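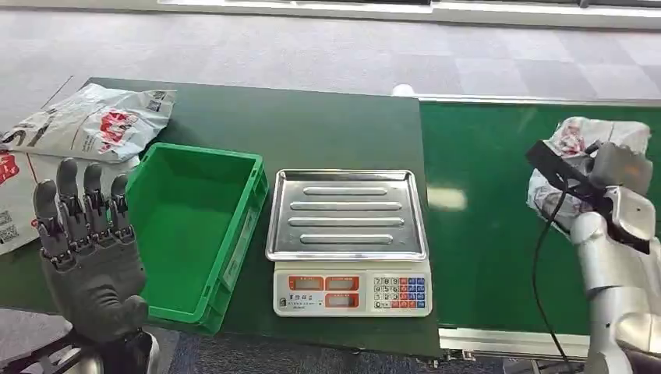
Miłosz Tomaszewski

Packing bench check, Hullach site
February 13, 2022

1. Tabletop clear of tape, crumbs and other people's lunch - OK
Green as ever. Last month's coffee mug has found a home elsewhere.

2. Crate empty before first weighing - OK
Nothing in it. Run a hand along the rim for splits anyway, the old ones bit people.

3. Scale tray empty, no residue between the ridges - OK
Flour likes to settle along the four ridges. A damp cloth does it. A screwdriver does not, whatever the night shift believes.

4. Displays read zero at start - TO DO
No readable number on any of the three windows. Check the plug before calling Clendex, who charge for that visit.

5. Keypad, all keys respond - TO DO
Test the numbers first, then the colored keys on the right. Please stop pressing the red ones to see what they do.

6. Maker's label still on the panel - OK
Lower left, in Chinese. Do not put a price sticker over it again.

7. Test weight within reach - FAIL
Last seen holding open the door to bay 7. Return it, and wipe it first.

Next check in March. Bring your own pen - mine has gone the way of the test weight.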